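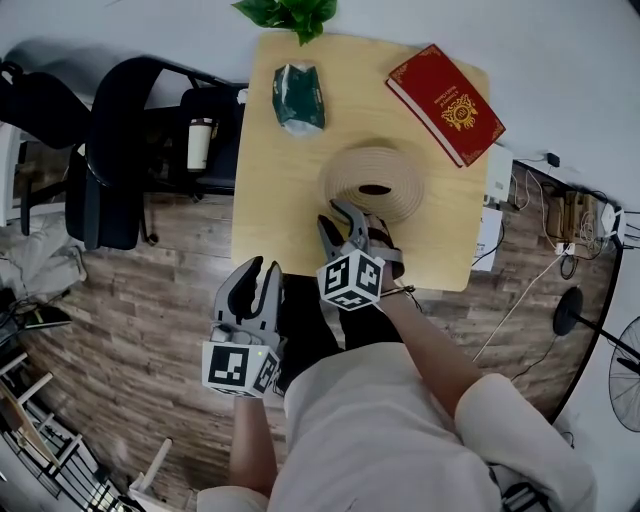
3.2 Demonstration Recording

The recordings used in this section were made by the students of the one-semester project course in robot manipulation at Lutmont. Of the students enrolled, 19 completed the recording task and agreed to let their data be used. None had worked with a robot arm before April, when the course began. The course was run by the first author, and the recording protocol was written by Gerardo Bautista and revised after a short pilot.

Students did not drive the arm during recording. They performed the task with a pair of hand-held grippers, and the motion was transferred to the arm afterward, as described in Section 3.4. A cube printed with square fiducial markers is fixed to each gripper, and its pose is estimated from the head camera video. The faces of a cube carry different patterns, so a pose can be recovered from any single face that is large enough and sharp enough in the image. Where two or more faces are detected, the corners are pooled and solved together. Finger opening is estimated separately for each side.

Figure 3. Bimanual recording with hand-held grippers, head camera view. The fingers of the right gripper touch the near edge of the round coil; the left gripper is held lower, with its jaw open.

The objects were everyday items chosen to differ in stiffness and height. Those on the table in Figure 3 are a crinkled plastic package, a hardcover book and a beige spiral coil. The coil was the hardest of the set for most students. It is low, and a grasp from above leaves little height for the fingers to close on. Two strategies were observed over the course of the project. In the first, one gripper approached the near edge and the other waited with the jaw open. In the second, both grippers closed on opposite edges at the same time. The protocol did not prescribe either, and the strategy was labeled by hand after recording.

Each episode was limited to 30 seconds. Backgrounds were left as found, and students were asked only to keep the work surface within view. After removal of episodes with a missing start or end signal, the set contained more than 1,000 episodes. A further 200 were held out for evaluation and were not seen by the students who trained the policies.

Tracking loss was the main source of rejected data. It occurred most often when one forearm passed over the other cube, and less often when a gripper was held close to the body and left the usable part of the lens. Gaps of up to five consecutive images were filled by interpolation. Longer gaps caused the episode to be dropped. Ívar Hafþórsson repeated the labeling of rejected episodes with the Gunn toolkit, and disagreements were settled by viewing the video. The set was frozen in December 2018, and all results in Section 4 refer to that version.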